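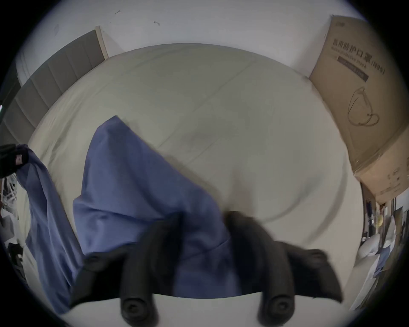 Tela azul sobre la cama, vista desde la pinza de mano.

Vollo busca 13 personas para enseñar tareas domésticas con pinza de mano en Stindville. Si ha leído que los robots ya hacen la cama solos, rebaje las expectativas: antes alguien tiene que hacerla muchas veces, despacio, y aun así el modelo se atasca en una esquina.

El trabajo consiste en repetir tareas con ropa de cama y, en la segunda semana, manejar a distancia el brazo Isus. Es monótono y cansa las muñecas. Dudamos de que todas las demostraciones sirvan; se pagan igual, también las fallidas.

Turnos de cuatro horas, 10 turnos por persona, durante el mes de mayo. No pedimos experiencia en robótica ni la valoramos demasiado. Sí pedimos puntualidad y que nos diga cuándo una instrucción le parece absurda.

No prometemos contrato posterior.

Solicitudes: formulario de la web de Vollo, referencia Woldemariam.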